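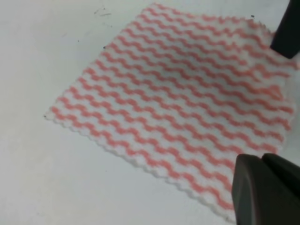

Chapter 4
Picking a Gripper for Soft Things

I used to think choosing a gripper was the easy part of the job, and then I spent a whole September at our bench in Salem trying to pick up cloth. Blocks are easy! Blocks have sides. A cleaning cloth like the pink and white one, lying flat on a pale table, gives your fingers almost nothing to get under, and its toothed edge barely stands off the surface (look for the thin gray shadow along the lower side). I've come to love those wavy stripes, though. When the fabric bunches up, the waves bunch with it, and you can read a bad pinch straight off the wrist camera.

Search this book Go

In this chapter we'll put 2 grippers through the same work: the Girkolari, with its chunky, stiff fingers, and the Garik, which is softer and a good bit slower to close. Each one gets 42 tries at a flat cloth, on the same arm and with the same controller. I kept the Collavdale wrist camera on for both, so the views line up when we compare them in Section 4.3.

Before you read on, try it yourself. Lay a dishcloth on a table and lift it with 3 fingertips, no fingernails allowed. Notice where you pushed down first, and how hard. Write that down (really, do it!), and keep the note handy for the first exercise, where we set the closing height.

3 comments 42 shares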